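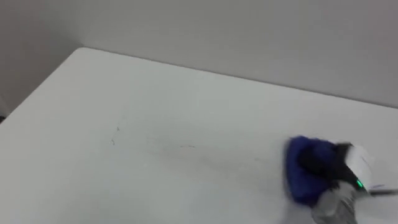
Kivenham Hall, hirers' room check, July
Checked by Érica Pimentel, 8.40 am

Fire exit, car park side: opens fully. OK
Fire exit, kitchen passage: stiff at the bottom. Plane the door before the next booking.
Extinguishers: seals intact, both on their brackets. OK
Emergency lights: unit over the stairs went out after a few minutes. Needs a new battery.
Boiler cupboard: locked. Gas meter reads 2930.
Water heater: descaled in spring. OK
Stacking chairs: 200 on the list. Three with split seats, put in the store and labelled.
Toilets: cold tap drips in the accessible one. Washer ordered from Tavares, job 282.
First aid box: plasters low, eye wash out of date.
Outside steps: edge strip lifting on the second step. Taped for now.

Repairs to Odair Dantas. Next check after the Girnlow booking.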